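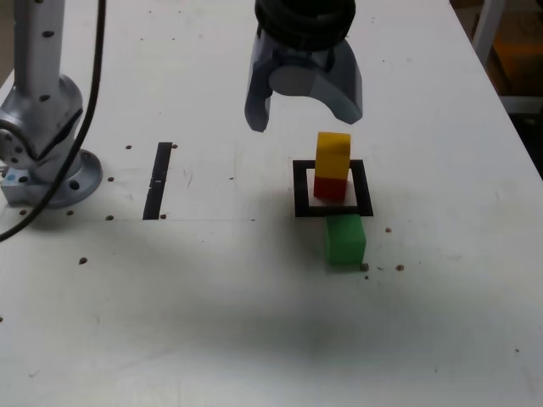 Unit 5: Costing a bench manipulation cell

Course notes, Equipment Planning for Automation Labs
Prepared by Getachew Belay

5.1 Scope of the estimate

Unit 4 dealt with floor space and services. The present unit covers the purchase of a single-arm bench cell for pick-and-place and stacking work with small blocks, from first estimate to purchase order. The arm itself is treated as a known quantity. Students consistently price the arm well and everything attached to it badly, so most of the unit is spent on the rest.

A cell for this class of task is made up of the following budget lines:

Arm and controller
Mounting flange and fasteners
Gripper, with one spare set of fingers
Work table, drilled for mounting
Cabling and cable management
Workpieces and table markings
Lighting
Guarding and emergency stop
Installation, commissioning and training
Spares and consumables
Contingency

Enter each line even where the value is zero. A zero with a note ("supplied by faculty workshop") can be checked later. A missing line cannot.

5.2 Table

The table is a capital item and should be quoted with the arm. Specify the flange bolt pattern, the hole grid, the surface finish and the colour. A matte, light surface is preferred where overhead cameras are to be used, as it limits glare and gives good contrast with coloured cubes. It also marks readily. Scuffs and smudges are a maintenance matter and do not justify early replacement, but the cleaning schedule should be agreed with whoever holds the operating budget.

Holes are cheap at manufacture and expensive afterwards. The Wultier quotation in Appendix B lists drilling as included up to the number shown on the drawing, with later drilling charged as a site visit. Put the spare positions on the drawing.

5.3 Gripper and fingers

A two-finger parallel gripper is adequate for the block tasks in this course. Three figures are needed from the supplier: maximum opening, payload at the fingertip and finger replacement cost. The third is often left off the quotation and must be requested in writing.

Plastic fingers should be budgeted as consumables. For planning purposes assume 2 sets per teaching term at $334 per set, including freight. If the left and right fingers differ in shape, confirm whether they can be ordered singly. Bretumine sells pairs only. Lamont will split a pair but applies a handling charge, so the saving on a single finger is small.

5.4 Workpieces and markings

Coloured cubes and rectangular blocks cost very little and are usually bought from petty cash, with the result that no one records the dimensions. Replacements of a slightly different size then arrive and a stacking program that ran correctly in February no longer does. Record size, tolerance, material and supplier on the asset sheet, and order a full second set with the first.

Target areas, such as an outlined square on the tabletop, should be dimensioned on the cell drawing. Allow for re-marking once a year.

5.5 Cabling and lighting

Cable runs are measured with the arm at full reach, then a service loop is added. A cable that hangs across a joint will need either a clip kit or a planned replacement interval, and the estimate should state which has been chosen.

Overhead lighting throws the shadow of the arm and gripper onto the work surface. Where vision is part of the task, price a second light source at the outset. Retrofitting it usually involves an electrician and a separate approval.

5.6 Comparing quotations

Condberg and Wultier quote on different bases. Before comparing, bring both to the same footing:

1. Convert to Canadian dollars at the rate on the closing date of the request.
2. Add freight, brokerage and duty where the quotation is ex works.
3. Separate tax from the subtotal. Rebate eligibility is determined by Finance.
4. Add extended warranty to reach an equal term for each bidder.
5. Add one year of consumables.

Supplier lead times are to be stated in weeks from receipt of order. Condberg quotes 14 weeks for the arm and does not start the clock until the deposit clears. Enter the later date in the project schedule.

5.7 Contingency

Apply contingency by line. Five per cent is sufficient for catalogue items held under a firm quotation. Installation and custom table work should carry 15 per cent, reduced once drawings are signed.

Exercise for tutorial

Using the quotations in Appendix B, prepare a one-page estimate for a single cell with a drilled table, a parallel gripper and two full block sets. Show the finger allowance for 2 terms as a separate operating line. State all assumptions. Estimates without a cell drawing will be returned unmarked.

Reading for Unit 6: service contracts, sections 1 to 3 of the course pack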